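4.3 What the grasp proposer sees, and what it claims to see

Most published results on laundry folding report a single success rate for the whole task. We think that number hides more than it shows. A policy that picks a shirt cleanly and folds it badly gets the same score as one that never separates the shirt from its neighbors, and the second failure is far more common in our logs. For that reason we split the evaluation of Peda, our perception and planning stack, into a selection stage and a folding stage. Only the selection stage is discussed in this section.

The selection stage takes one view from the wrist camera and returns a segment label for each garment, a ranked list of grasp points, and a confidence for each point. Segmentation is done by Eltine, which we use without changes. The planner then takes the top grasp point that has a collision-free approach. If none exists, the arm backs off, changes its view, and asks again.

We ran 1,132 selection attempts on mixed piles of T-shirts. In 996 of them the planner returned a grasp point without asking for a second view. It would be easy to report this as a sign of good perception, and an early draft of this paper did so. A returned grasp point says only that the planner was satisfied. It carries no information about whether the point lies on one shirt or on the place where two shirts meet, and a planner with poor judgment is satisfied very often.

Figure 4 gives a wrist view of the kind of layout that matters here: four T-shirts in an unfolded heap against the wall, with a folded sage green one on the other side of the work surface. The dark green and charcoal shirts lie next to each other at the back of the heap, and a white one is twisted across the middle.

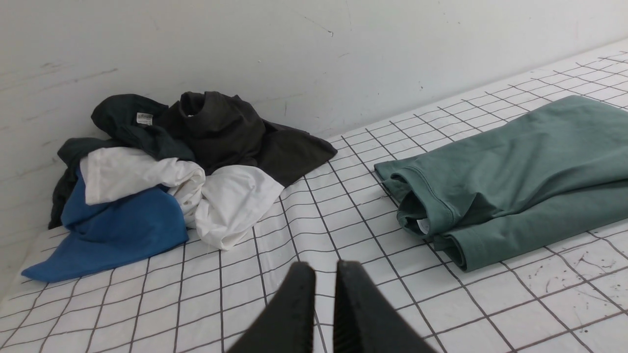 Figure 4. Wrist camera view of a heap of four T-shirts (left) and a folded T-shirt (right), with the open gripper fingers at the bottom.

Does a higher confidence score mean that the grasp point is more likely to lie on a single garment?

Only weakly, and only when neighboring garments differ clearly in color; between two dark shirts the score told us almost nothing.

This should worry anyone who uses the score as a gate, as we did until December. The score is trained on whether the fingers closed on cloth. Two layers from two different shirts are still cloth, so the training signal rewards the very grasps that cause trouble later on. Raising the threshold made the arm slower and did not make it more careful. We tried several thresholds before accepting this.

We then looked at the attempts in which the top grasp point fell close to a segment border. Hämmerli labeled these by hand from the recorded views, without access to the planner output. In 69 attempts she could not decide from the single view which shirt the point belonged to. The planner assigned a garment in all of them – a person looking at the same pixels would not. We do not count these as errors, as we have no ground truth for them, but we see no good reason to count them as successes either. They are left out of Table 3 and listed separately in the appendix.

A simple change helped more than retraining. We moved the wait-and-look step in front of the ranking step, so that any point within a fixed distance of a border between two segments of similar brightness forces a second view. The rule has one parameter, set by hand on 31 held-out layouts. It is crude. It fails where a fold inside a single shirt throws a shadow that Eltine reads as a border, and white shirts are the worst case for this. The cost there is an extra arm motion, which we consider cheap.

We make no claim that the rule transfers. The Yeon planner, which we used as a baseline, builds its own surface model and has no segment borders to measure from. Whether the same weakness is present there in another form is something its reported scores cannot answer.

Comments (3)

Emil Hollenstein, 2025-02-24
The border rule looks tuned to your shirts. What happens with stripes? I would expect a second view on nearly every attempt.

E. Hämmerli
Fair. We had no striped garments in the set. I would expect the same, and the text should say so.

civmont_reader
Please put the appendix list in the main table with its own column. Leaving undecided cases out of Table 3 makes your rates look better than they are.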